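Open day at the Trindcombe workshop: your questions

I've been answering the same emails since we announced this, so I've put the lot on one page. If yours isn't covered, write to me through the contact form and I'll add it.

When is it, and what time should I turn up?
We run it every December. Doors open at 10am and the last demonstration starts at 3.30pm. Come whenever you like in between, though the hour before lunch does get busy and you may wait a bit for a go.

Do I need a ticket?
Yes, but it's free. There are 100 places, and you pick a morning or an afternoon slot when you book. If you can't make it, please cancel so someone else can have it!

Where are you exactly?
Upadhyay House, at the bottom of Sovotlow Lane. Sat navs like to send people to the garden centre next door. If you're among the poinsettias, come back out and turn left. The 26 bus stops at the top of the lane.

Is it all right for children?
Very much so. Under-13s need a grown-up with them the whole time, and I do mean with them and not in the tea queue. The little ones mostly want to open and close things, and that's fine by us.

What will I see?
Rekia is our project on teaching robots to handle ordinary household stuff: cups, bottles, lids, the things you pick up every day without thinking. You'll see people doing jobs at a table with hand-held grippers, and you can ask them anything while they work (they're used to it). There's a short talk as well, repeated through the day, with plenty of time for arguing at the end.

Can I have a go myself?
Please do! Each turn is 2 minutes and you get the same sort of gripper we use. It feels like eating your tea with barbecue tongs at first. Most visitors squeeze far too hard, and I still do it myself when I'm tired.

Why start with cups and bottles?
They're cheap, they're everywhere, and they're harder than they look. A bottle is wide at one end and skinny at the other, so where you take hold of it matters a lot. Grab it by the neck and all that weight is out past your fingers. I could go on about bottles for an hour, and on the day I probably will.

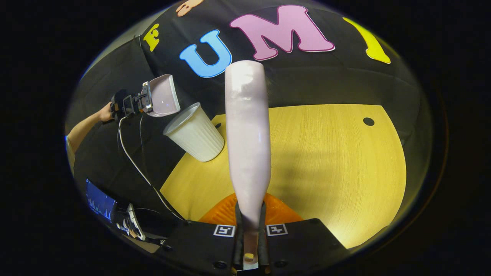
Words and picture: the Rekia open day desk, Trindcombe

What are the square black and white patterns on the gripper?
Everyone asks this one. They're markers, a bit like the squares you scan on a café menu. A computer can spot them easily and work out where things are. There are two on the front, one either side of the bottle's neck.

Can I take photos?
Yes, of your own group and the kit. Ask first if somebody else's child is in the way.

Is there step-free access?
There is, by the side door - ring the bell and I'll come round. The toilets are on the same floor.

Will there be food?
Tea, squash and mince pies. Bring a packed lunch if you're staying for both the talk and the table, as the nearest café is up the hill and shuts early.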